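Sillimby Home Forum > Laundry and Closets > Folding on the bed, or am I doing this all wrong?

Thread started 1st August

periwinkle_porch wrote:

Hi everyone! Long-time reader, first real post, so please be gentle with me. We moved into the little house on Kandasamy Lane in July and the laundry room is hardly a room at all, more of a hallway with a washer in it. So all of my folding has moved to the bed in the spare room, which is also where the boxes ended up (yes, still, and I know what my sister would say about that). Everything gets carried in and heaped on the duvet, and I work my way through it while I listen to the radio.

My trouble is sweatshirts. T-shirts I can more or less manage, but a sweatshirt with a ribbed hem fights me all the way. I fold the sleeves in, the hem pulls everything back toward the middle, and I end up with a sort of loaf. How do you all start? Do you flatten it first or just go in?

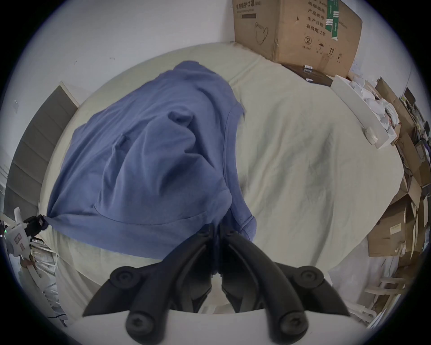

Reply 1

oldquiltlady wrote:

Welcome! You've come to a good place, we can talk about folding for weeks here. Flatten it first, always. Take it by the shoulders, give it one good snap, lay it face down and smooth from the neck toward the hem with your forearm – your whole forearm, your hand is too small. Then sleeves straight across the back, one on top of the other, then thirds. The ribbing will still pull a little, but if it's the last thing you tuck under, the weight of the rest holds it.

I would also move that duvet off before you begin. A puffy surface gives you nothing to press against, and half of your wrinkles are coming from underneath. A sheet over a firm mattress is so much nicer. I have folded for a family of eight that way and I never owned a folding table.

Reply 2

dryerlint44 wrote:

I'm going to disagree a bit with oldquiltlady, with love. Snapping from the shoulders is fine for a sweatshirt, but I see people do it with tees too and then wonder why the bottom goes wavy. For a t-shirt I start at the hem. Get hold of both bottom corners and draw them apart until the edge is straight, and keep it straight while you lay the shirt down. Once you have one true line you can square everything else to it. The shoulders and sleeves can be as rumpled as they like at that stage, you go up and deal with them after. 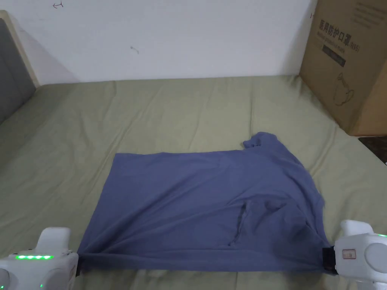
The bit that gets missed is any fold hiding low down near the hem. Cloth loves to double over on itself there, and if you fold on top of it you press it in for good. Run your palm over it, push the extra out toward the side, and only then start your thirds. I did 14 shirts this way last night and they all stood up in the drawer.

Reply 3

oldquiltlady wrote:

Well, I tried your hem business on my husband's undershirts this morning and I'll admit it was tidy. Slow, though! By the time I'd fussed with the corners I could have had two done my way. I'm keeping the snap.

Reply 4

sulurell_sam wrote:

Does anyone else just hang the sweatshirts? I bought a pack of 12 of the wide Emelico hangers and haven't folded one since. I know, I know, they say it stretches the shoulders. Mine look the same to me.

Reply 5

dryerlint44 wrote:

They'll stretch, Sam. Give it a winter.

Reply 6

periwinkle_porch wrote:

Oh, you are all lovely, thank you! I took the duvet off and it made such a difference that I felt a little silly. The forearm smoothing is wonderful on the sweatshirts, and I'm using the hem method for tees, so I hope there are no hard feelings on either side. Sam, I would hang mine, but the closet in there is very shallow and the door won't shut on a wide hanger.

Next question, while I have you – do you store sweatshirts flat or rolled? The drawers are deep and I keep losing things at the bottom.

Reply 7

oldquiltlady wrote:

Flat, heaviest at the bottom, and no more than four in a stack.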